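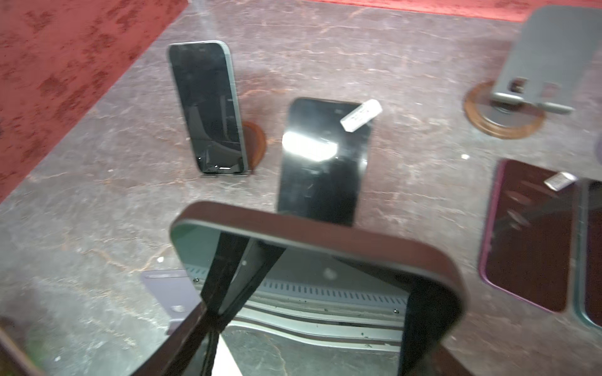
2020-08-05

Second session on the phone counter. Six handsets on display, same as the plan on paper. The counter is gray marble, polished, with thin reddish-brown and white veins, and it is harder to lay out on than the white shelf at Barkley. A dark phone keeps its outline against the gray. A vein running close to an edge makes the phone look crooked when it is square, so I have stopped judging by eye and use the steel rule, set from the counter edge.

Spacing between stands: 100 mm on the first attempt. Too tight for a customer to lift one phone without touching its neighbor. I will try a wider gap tomorrow and write down the result.

The upright black phone on the clear stand stays where it is. Its screen reflects the room when it is dark. Options are to tilt the stand back a few degrees or to leave the demo loop running. The loop costs battery, and the Skumow power strip has only 2 free outlets. Tilt first.

The stone needs a proper cleaning schedule. Bolto cleaner, 500 ml bottle, diluted as on the label, microfiber cloth, no vinegar. Screens get a separate cloth, kept in the left drawer. Wipe the stands last; the clear ones show every fingerprint.

The red carpet beside the counter is faded in blotches and will not be replaced this year. It throws a warm cast on the glossier phones in the late afternoon. The Jayasinghe quote for new lamps came to 5 fittings, delivery in March at the earliest. Filed it.

Still open: price cards. Flat on the marble they slide, and tape leaves residue. Small acrylic holders would work if the base is under 40 mm deep. Measure the gap in front of each stand before ordering.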